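Skaltero Mobile Payments App: Progress Report to the Adel Fund
Huguette Paquette, Programme Office
Last updated: May

The present report covers the second period of the grant, during which the Skaltero application moved from internal trials to limited public use in Zostau and Luik. A total of 2,306 people installed the app on their phones, against a target of 1,000. Of these, 339 have made a contactless payment at a participating shop.

The gap between installations and payments remains our main concern. Many users of older handsets reached the card registration page and went no further. A shorter version of that page was released in the last weeks of the period, and figures on its effect will be given in our next report.
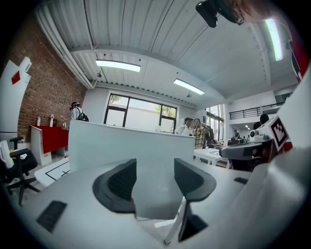 Work on the shop side was slower than planned. Retailers in Luik asked for a printed guide to the payment reader as well as the one in the app, and the text has been agreed with them. The guide will also be shown at the Zostau information day, where we intend to mount the pages on a large white panel of the kind seen here, so that visitors can read them while they wait. The cost falls within the existing publicity budget.

Two matters require a decision from the Fund. The first is whether support for the oldest phones should continue beyond the present grant — testing them now takes up nearly half of the team's time. The second is the transfer of unspent travel money to translation. A revised budget is attached as Annex B.

4 shares | 2 comments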